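Mar 3, 2023

Still buzzing, so this will be a long one. The cushions have landed! The parcel from Zidolero came before I'd even got the kettle on, and I had the tape off with a butter knife in the hall because I couldn't wait to find the scissors. I've been dithering over these since the sale catalogue came, page 61, corner turned down and gone soft from being looked at. Grey was the safe choice. Grey was in the basket twice! Then I went back and got the orange.

The idea for the colour came from lunch at Đoàn, where the walls are that deep mustard and everyone looks well in it, even me with a cold. I walked home thinking I want some of that. It has only taken me the whole winter.
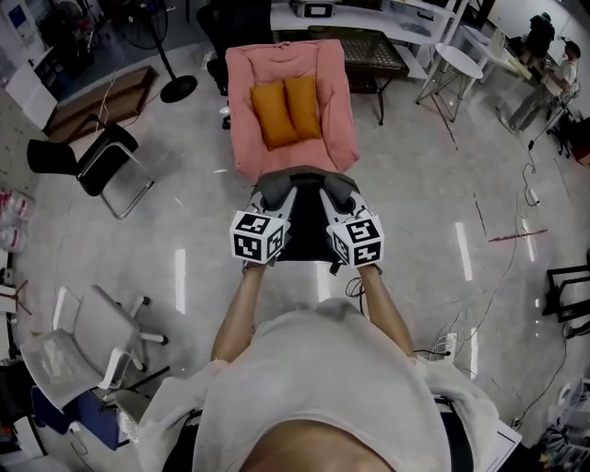

Getting the cushions to sit right took far longer than it should have, and I loved every minute. Flat against the back they looked like a shop. Side by side and dead straight they looked like a waiting room. What I like is one leaning a bit lower and the other tucked just beside and behind it, so the chair seems as if somebody has only now got up to answer the door. And the orange against the pink - oh, it sings! I was so afraid it would be too much, like rhubarb and custard, and it is exactly like rhubarb and custard and I'm thrilled. Those big round arms want something bright between them. The shiny floor is cold-looking stuff at this time of year and now I hardly notice it.

The fan can go up to the loft till summer, I think. The black chairs I'm less sure of. They're useful and I do sit on them, but next to the pink they look a bit stern. Perhaps a throw over one? There was a nice woollen one on the Ison stall at Garkthorpe market, green with a cream edge, and I've been kicking myself for leaving it there. The market's on again later in March, so I'll take cash and go early.

Also to do: move the mesh table nearer, so there's somewhere for a cup. Ring about the blind. Jigsaw is the 1000 piece one with the harbour, and I'm determined to start it this weekend with my feet up and a cushion behind me.

Soup for tea. Ate it in the pink chair, very carefully, with a tea towel on my lap.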